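4. Preparing your teenager's account for the first trip alone

This section explains how to set up Trarivix Family before your son or daughter travels without you for the first time. You need both telephones, charged, and a calm moment together at the table. Please do not do it in the car on the way to the station.

Last changed: Jul 17, 2023

4.1 Adding the young traveller

1. Open Trarivix on the parent's telephone and choose Family, then Add traveller.
2. Enter the first name and the age. A traveller must be 16 or older to have an own account. For younger children, see section 7.
3. The app shows a code with nine digits. Your teenager types this code on the other telephone.
4. Both telephones show a green tick. If only one does, close the app on both sides and repeat from step 3.

Note: The code stays valid for 19 minutes. After this time you must ask for a new one.

4.2 Agreeing the check-in times

Check-ins are short messages which your teenager sends with one touch. We advise that you decide the times together. In May we asked 219 families who use the app, and nearly 16 of them told us that the parent had chosen all the times alone. In these families most check-ins were missed.

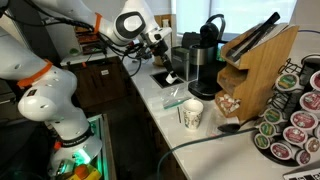
White robot arm with gripper over a dark tray.

1. Choose Check-ins, then New plan.
2. Let your teenager propose the first time, for example after arrival.
3. Add a second time in the evening, if you both want it.
4. Set the waiting period. The app gives no alarm to the parent before this period has ended.

Caution: Do not set the waiting period to zero. A train in a tunnel has no signal, and you will be worried without reason.

4.3 Sharing the location

Location is switched off when the account is new. Only the young traveller can switch it on – the parent's telephone can send a request, but it cannot force it.

1. On the teenager's telephone, choose Privacy, then Location.
2. Select Always, Only at check-in, or Never.
3. Press Save. The parent sees the choice on the Family page.

Note: If you use a Stomar watch in place of a second telephone, the option Always is not available.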